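## 3. The bread riot at Sondomthorpe

Our project asks why a village which had put up with everything else decided, one August in the hungry 1790s, to stop a grain cart. The short answer is bread. The longer answer is also bread, but with footnotes.

The main source is the Beseck letters, 95 of them, written by a family of corn dealers who complained beautifully and at length. They put the crowd at 3,000. The parish register for the same decade suggests a village of 300, so either every soul in Sondomthorpe turned out ten times over or the Besecks were frightened and bad at sums. We have gone with frightened. A crowd looks bigger when you own the corn.

The magistrate's notebook is calmer. He records a cart stopped by the bridge at four in the afternoon, the sacks sold off at what the women present considered a fair price, and the money handed to the carter. He then complains about his knee for a page and a half. Kaplan's pamphlet, printed later and in London, adds a French agent with a tricolour cockade. No local source mentions him, and a Frenchman in Sondomthorpe would have been talked about for years.
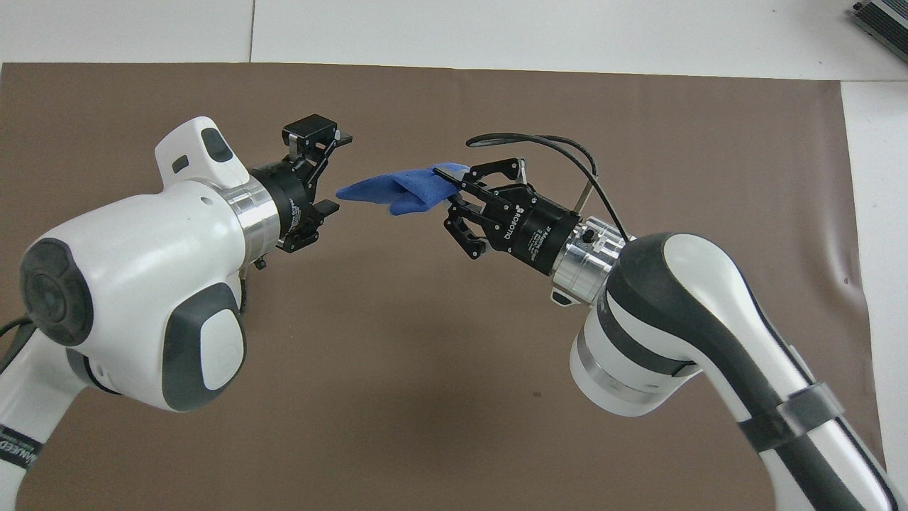
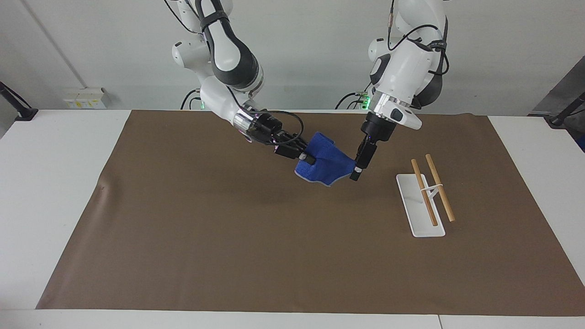
Two robot arms with a blue cloth held between them, seen from two viewpoints.

### 3.1 Was it political?

This is where the group fell out. Half of us wanted Sondomthorpe to be a small English echo of Paris, mainly because it makes a better title. The other half pointed out that the crowd paid for the grain, went home and seems to have left the king alone.

Datoretti's thesis on market towns offers a way through. It argues that people could borrow the mood of a revolution without wanting one themselves. That fits the 2 handbills we found copied into the letters: one threatens "no bread, no peace", the other asks politely for cheaper flour – same handwriting, or a very close friend's.

### 3.2 Problems

The baptism book has a gap just where we needed it. We also lost a week to a word in the notebook that we read as "pikes" and built two paragraphs on. It is "pies". The paragraphs have been removed.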